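Bench Automation Forum > Arms, kits and cells > Reviews
Thread: Hundetti two-arm bench kit, first month

kestrel_bench
Started a thread because the old one was about the single-arm version and half of it no longer applies. I bought the two-arm kit in November for 3,545 including the front rail and both controllers. Frame and tabletop are extra. I got mine from Bamwood, who cut to length and were quicker than Hundetti quoted for the same job.

Assembly took me two evenings. The arm bases bolt to the rail with four screws each and the holes lined up. The printed manual still shows the old cable routing, so download the newer one before you start. Following the printed version gives you a cable that is too short once the elbow passes vertical.

Repeatability is fine for handling packets, jars and mugs. I would not use it for anything with a press fit. The grippers are the weak part of the kit. The pads are smooth and glass jars rotate in them if you pick above the middle.

Software is usable. Calibration runs one arm at a time and wants the other parked, and the park position is not stored after a power cut.

m_tranter
What payload are you running? The listing gives one figure for the pair and does not say how it splits.

kestrel_bench
509 grams per arm at full reach before the shoulder starts to complain. That is my own test with a bag of screws, so treat it accordingly. Closer in it will take more.

Dimas Oei
I have had the same kit since the spring and I disagree about the grippers. The pads are a consumable. Rudd sell a ribbed silicone set for 58 that fits without filing and jars stop turning. I would put the controllers down as the weak part. Mine drop the second arm off the bus if both wrists move at speed, and the log only says "timeout".

kestrel_bench
At that price they should be in the box. I have not seen the timeout. Which firmware?

Dimas Oei
The one it shipped with. I tried the update and lost the stored poses, so I went back.

solder_and_sulk
Poses can be exported first. Settings, then Arm, then the second tab. It saves a plain text file per arm. The update does fix the timeout, at least on mine. You will need to redo the wrist offset afterwards as the sign has changed on the third joint.

Dimas Oei
Thanks, I missed the second tab. The sign change is not in the release notes.

solder_and_sulk
It is in the notes for the version before. They did not carry it over.

Intan Sitompul
I run these for a small firm that tests kitchen shelf tasks, so my view is narrower. Three points for anyone deciding.

Reach. With both bases on the front rail, a shelf at table level against the back wall is comfortable. A rack high on the back wall is a different matter, and you should model it before you drill anything. Moving a base sideways on the rail costs ten minutes plus a recalibration.

Elbows. The elbow joints are bulky. Whatever stands on the table near the side walls needs to be planned around them, especially open bowls. The collision check in the software knows about the arms and knows nothing about your crockery.

Walls. Plain white panels gave us poor results with the stock vision package. Patterned paper was better for locating the cell and worse for finding small packets. Lillance, the add-on vision service, coped with both, but it is a subscription at 79 a month and I am not convinced it is worth it for one cell.

m_tranter
Would you pay for Lillance on two cells?

Intan Sitompul
Possibly. The licence covers up to three. I would still do the lighting first, as a better lamp fixed half of our missed picks.

kestrel_bench
I do not agree on patterned walls. I had more false detections with them, mostly on anything round and red. I went back to plain grey card.

Intan Sitompul
Grey card is a fair choice if your objects are bright. Ours include clear jars and white cartons. It depends on the stock you handle. Current layout, two arms on the rail, white shelf unit at the back, wire racks above:

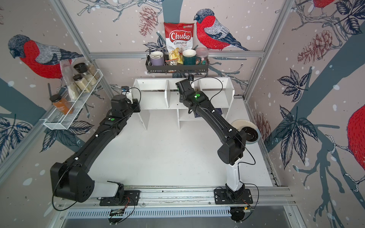 Can the two arms be run from one controller to save money?
Each arm needs its own, and the kit price already includes both.

m_tranter
Good, that settles my shopping list. I had been looking at a second-hand pair with one controller missing.

solder_and_sulk
Walk away from that. Controllers are paired to the arm at the factory and Hundetti charge for re-pairing – when they answer at all.

Dimas Oei
They answered me in three days, to be fair to them. The re-pairing form asks for the serial number on the base plate, so note it down before you bolt the arm to the rail. On mine it is on the underside.

kestrel_bench
Mine too. I had to take the left one off again to read it.

Update on the pads: I have ordered the Rudd set. Will post pick results for the jars once they are fitted, same poses and same speed as before.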